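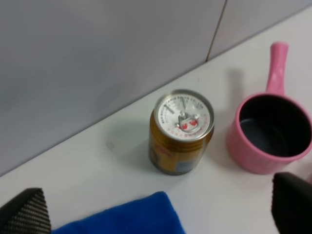
Gold can on a pale tabletop

Home & Kitchen > Furniture > White tables: would you buy one again?

pinecone_zo
OK, table people, I need help. We're finally replacing the kitchen table in our place in Esmont (the old one came with the house and one leg is mostly glue by now) and I've fallen hard for white. The kitchen only gets morning light and the brown table just eats it. The one I like is the Findeck, 52 inches long, four legs, no leaf. Weidemann has it on the floor and I've been to look at it twice like a weirdo.

My sister says I'll hate it in a month. We have two kids, one cat, and a husband who puts coffee cups down anywhere. So – who has a white table, how long have you had it, and would you buy one again?
Zodwa Masilela

grubby_mitts
Had one for six years. Would buy again tomorrow. Yes, you see every crumb, but you see them and you wipe them. On our old oak table I'd find things stuck down with jam that had been there since who knows when.

hrampersad
I'm going to be the grump. We had white for three years and I sold it. It wasn't the dirt, dirt comes off. It was turmeric. Turmeric and the ink from grocery store receipts, which if you leave one face down under a damp glass overnight will print itself on your table backwards. I could read the price of cheese on mine for most of a winter.

Also people don't think about glare. If your morning sun comes in low you'll be eating breakfast with your eyes shut.
Hendrik

pinecone_zo
Backwards cheese prices!! I kind of want that now. Hendrik, was yours shiny or matte? The Findeck comes in both and the shiny one is $65 more.

hrampersad
Shiny. If I had to do it over I'd get matte, and if I really had to do it over I'd get walnut.

lou_from_the_lake
Going to disagree with the turmeric thing. We cook with it all the time and a paste of baking soda left on for an hour takes it right out, then leave the table by the window and the sun does the rest. I've had a yellow hand print (toddler, full palm, fingers spread) disappear completely in two days. Receipts I can't help you with.

What matters way more is what you wipe it with. Don't use the green scrubby side of a sponge, ever. Soft cloth, warm water, drop of dish soap, then go over it again with a dry cloth. The second pass is where people get lazy and then they complain it's streaky.

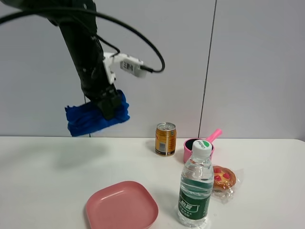 Blue cloth, white table

grubby_mitts
Seconding the soft cloth. I keep a stack of them in the drawer closest to the table and wash them with no fabric softener. The softener leaves a film that shows up on white as a sort of dull rainbow. It took me forever to figure that one out, I'd blamed the table, the water, and my mother-in-law.

tablesawtim
Can I ask what the top is made of before everybody gives more advice? Painted wood, laminate and solid surface are three totally different animals. Painted will chip at the edges, and baking soda paste is a mild abrasive, so on a painted top you're slowly sanding it. I refinish furniture on the side and half of what comes in is white painted tables where someone went after one stain and left a dull patch the size of a dinner plate.

If it IS painted and you end up with a dull patch, wet sand with 2,000 grit, very light hand, then paste wax. Try it underneath first.

lou_from_the_lake
Tim, a mild abrasive used once a year on a laminate top isn't sanding anything. Mine looks the same as when we bought it.

tablesawtim
On laminate, sure. I said painted.

lou_from_the_lake
Fair enough. Mine's laminate. I could have mentioned that.

pinecone_zo
I called Weidemann and the guy had to go ask. It's laminate with a painted edge, so you both get to be right. He also tried to sell me a bottle of something called Bemetel for the edges. Anyone used it?

grubby_mitts
I have. It smells like a dentist's office and does about what dish soap does. Save your money and get felt pads for the chairs.

hrampersad
Felt pads are good advice, I'll give you that. While you're at it, sit at the thing in the store for a while with your elbows on it. Laminate is cold in June and it's colder when the heat's off. My kids used to eat with their sleeves pulled down over their hands.

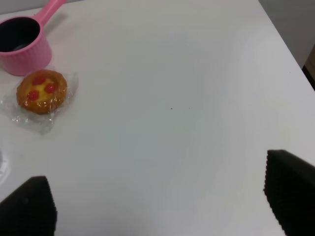 Page last changed: 24 Jul 2021

pinecone_zo
Update, for anyone who finds this thread later! We bought it. Matte, $200 off because it was the floor model and there's a nick on the underside that I've already forgotten about. It's been in the kitchen for a few weeks and the whole room looks bigger, even my sister said so (she said it to the cat, but I heard).

Cleaning is fine so far. Cherry juice wiped off, marker wiped off, blue cheese dressing wiped off. The one thing that's bugging me is a gray scuff where somebody dragged a cast iron pan across the end. Soap doesn't touch it.

tablesawtim
That's metal on the surface, it isn't a scratch. White eraser, the kind kids use for school. Rub gently, brush off the crumbs, done.

pinecone_zo
Tim! It worked! Gone in thirty seconds.

lou_from_the_lake
Nice one, I've got a fork mark I'm going to try that on tonight.

hrampersad
Enjoy the table. Keep your receipts somewhere else.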